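Bench notebook, Grullholm packing room
December, started 8:40 in the morning
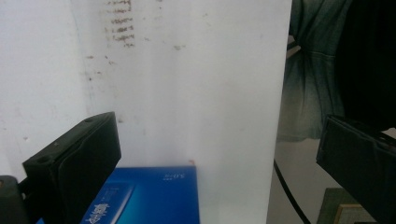 Blue boxes

Got to the blue ones first thing and I'm so pleased with them. Glossy, really saturated blue, big white Chinese characters on the face and a lighter blue panel printed next to them. There's a "5.0" on it too, with tiny characters beside it that I haven't tried to read. After weeks of plain brown cartons it's a treat to have something this bright on the bench!

The "5.0" makes a great landmark. When it reads upside down to me, the box is turned the way I want it for the Juvard shelf, so I can fill a whole row at a glance and never pick one up twice. Wish every supplier printed something that easy to spot.

Shelf layout

Tried the new order on the Juvard: blue boxes on the middle shelf, Akent cartons underneath, small stuff on top in trays. Much better than the old way. I'd been keeping the heavy cartons at shoulder height for no reason I can remember, and my back has noticed the difference already.

Shelf 3 still bows a little at the left end. Turned the board over and it sits flatter, will look again after lunch.

Labels

Opened a fresh roll, 2000 to the roll, and there's a second roll of 2000 behind the tape. That should carry us well past the holidays. The new stock peels so cleanly (the last lot tore at the corner every single time, I had bits of it on my sleeves at home). On glossy card I press from the middle out and get no bubbles at all. On the rough brown cartons they want a good rub with the thumb.

Bin 51 had two different labels on it, one over the other. Took both off and wrote a new one. If you have an old pick list with the other name on it, please bin it or fix it by hand.

Pagano order

Pagano want their cartons with the printed side facing in. Seems a shame with a color like this, but fine. I packed one as a trial with a sheet of tissue between layers and it came out beautifully snug, no rattle when I shook it. Going to do the rest the same way.

To do

More tissue, we're down to the last pack.
Knife blades.
Ask Akent if the cartons come a size shallower, there's wasted space at the top.
Move the tape gun hook closer to the bench, I keep walking past it.

11:15, stopping here for the delivery.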